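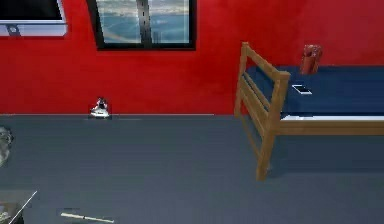 Chapter 3
Reading a Player's Season

When Omprakash Tripathi joined the Curkesside basketball club as a guard, he took 200 shots from the field before the winter break and made 68 of them. Was that a good start? Fans argued over it for weeks, and they were looking at the very same numbers! Before we go any further, it helps to slow down and ask what a number like that can tell us, and what it leaves out.
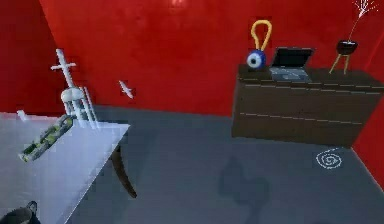 Figure 3.1 Red walls, a gray floor and a white table.

A shooting percentage is simple enough to work out — you divide the shots made by the shots taken, and Tripathi comes out at 34 percent. But a guard who shoots mostly from long range will nearly always look worse by this measure than a center who stands under the basket (and his coach, Dinesh Khurana, was quite happy for him to keep shooting from way out there).
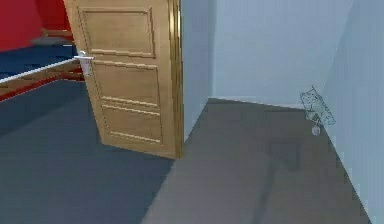
Figure 3.2 A paneled wooden door, partly open.

In this chapter we will give threes their proper weight, then move on to rebounds and assists, and finally look at why 300 minutes on the court is still a rather small sample. Keep a pencil handy, and take your time with the first few exercises.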